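Parik 2665 Parallel Gripper: Safe Use and Finger Pad Guidelines

Item no. 2665
Sold by Studeseck
Ships in 2 business days

The Parik 2665 is a two-finger electric gripper for bench work and hand-guided use. It is supplied with a mounting plate, one pair of black fingers and a printed copy of the site rules template.

Before first use
Complete a written risk assessment for the whole task, including the part being handled. A gripper rated for low force can still injure someone if the part has a sharp edge or a wire end. Keep the assessment with the machine.

Set the closing force to the lowest value that holds the part. The factory setting is 14 N. Changes above this need a supervisor's sign-off under the template.

Work surface
Clear the table of anything not used in the task. Parts waiting to be picked should lie flat, with space on all sides for both fingers to come down. Open-frame parts such as wire stands and rings should be gripped on a straight section where possible. 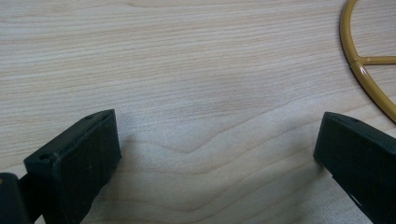
Check the finger screws at the start of each shift and again after any collision. Wipe the inner faces with a dry cloth. Do not use oil or solvent. Replace fingers as a pair, even if only one is worn.

Stop the gripper and remove power before reaching between the fingers.

Related items
Zitov finger set, pair
Rivas lockable power switch
Replacement mounting plate, 2665

Template last revised in September. Earlier copies should be discarded.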